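### 4.2 Collecting two-arm demonstrations

All demonstrations were recorded on Eskola, our tabletop teleoperation setup, with one operator driving both arms. The operator holds a pair of passive leader arms and the follower arms copy them, joint for joint, including the hesitations. We had first tried kinesthetic teaching, in which a person grabs the arm and drags it through the task. This works well for one arm. For two, the operator needs both hands for the arms and a third for the emergency stop, and our lab is staffed entirely by people with the usual number.

We recorded 400 episodes for the leaf-and-cylinder task and discarded none of them for being ugly. An episode was dropped only if the logger failed, and these were recorded again until the total was restored. Earlier work on our Forkia dataset, released in January, kept only smooth demonstrations, and the resulting policy was smooth right up to the moment it met a situation no smooth demonstration contained. It then stopped and waited, with great poise, for the end of the trial.

Operators practiced for 3 sessions before their data counted. They were told which parts had to meet and were given no instructions on style. Two habits emerged anyway. Some operators parked the right arm and did all the fine work with the left; others moved both arms at once, overshot, and apologized to the equipment. We labeled the first habit "anchored" and the second "floating," and kept both labels in the metadata. Small objects were left lying on the table during recording, so that the policy would not come to depend on a tidiness it was never going to see again.
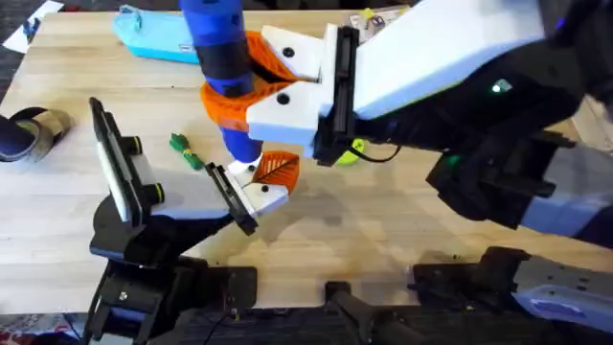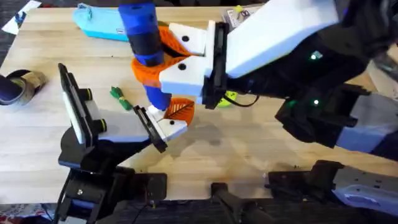

**Figure 4.** Two views from the leaf-and-cylinder task. In both, the right gripper holds the blue cylinder while the left gripper works at the orange leaf.

Most of the useful signal in an anchored episode comes from one arm, and this has consequences for training. If the loss is averaged over all joints, a policy can score respectably by learning to keep still, a strategy familiar to anyone who has supervised students. We therefore weight each arm by its recent joint velocity, with a floor so that the holding arm is not forgotten altogether. The floor matters most at the grip. With the white fingers closed at the orange collar, as in Figure 4, even a small drift on the right moves the cylinder's white tip, and the left arm is then aiming at a target its partner has relocated. Without the floor, our Tomidex policy learned this lesson very slowly. With it, training settled within 2,000 steps, and we used the same value for all later runs. The Skasico baseline was trained on the same episodes with the unweighted loss and a history window of 300 milliseconds; its results are reported separately in Section 5, where it has more room to explain itself.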